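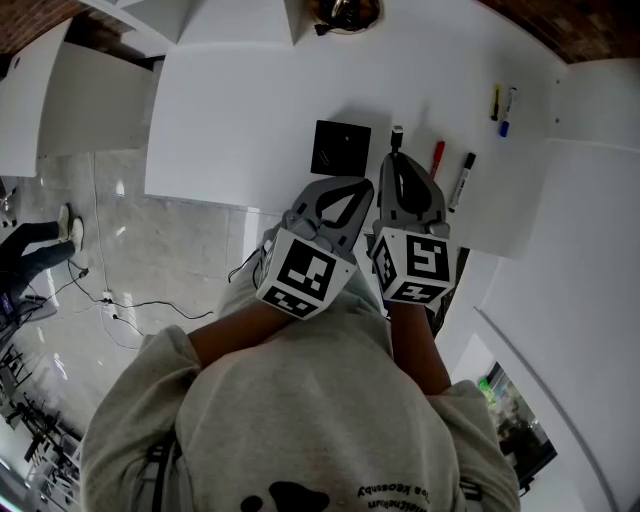
## 4. Levels and first sound check

Do this after the decks and mixer are wired up (section 3). Power on order matters – mixer first, Sandoval speakers last. Off is the reverse.

1. All channel faders down. Master down too. Crossfader in the centre.
2. Trim knobs at 12 o'clock, EQ flat.
3. Load a track you know well. Something with a proper kick and a vocal, not an intro that goes for two minutes.
4. Channel 1 fader to full. Bring the trim up until the loudest part just touches the first amber light.
5. Same for channel 2. Match by the meters, not by ear.
6. Now the master, slowly. Stop when the room is loud enough, not when the knob runs out.

**Caution:** red lights mean clipping. Turn the trim down, not the master. Turning down the master just gives you quieter distortion.

### Low cut and crossover

Sub plugged in? Set the crossover switch on the back of the sub to 100 Hz and leave it. No sub, switch the low cut off or everything will sound thin.
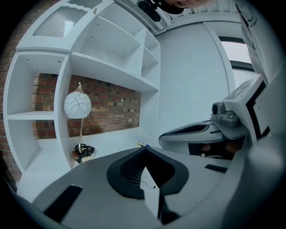 Mids next. If vocals sound harsh, pull the mid EQ down a touch between 1000 and 2000 Hz. Small moves. Leave the highs alone till there are people in the room, bodies soak up alot of treble.

**Note:** the Mallholm mixer remembers its EQ when you switch it off. The older Stunholm dosen't. Write your settings down or take a pic of the screen.

### Headphone cue

1. Headphones in, cue level at zero.
2. Press CUE on the channel you're not playing.
3. Bring the level up to comfortable. Lower than you think – your ears get tired and you'll keep nudging it up all night.
4. Nothing in the cans? Check the cue mix knob, it's probably all the way over to master.

Still no sound, see Faults, or ask Karla Ventura at the Wullosley desk before 4 pm.

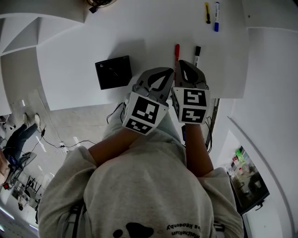
*Two hand-held grippers on a white tabletop, seen from above.*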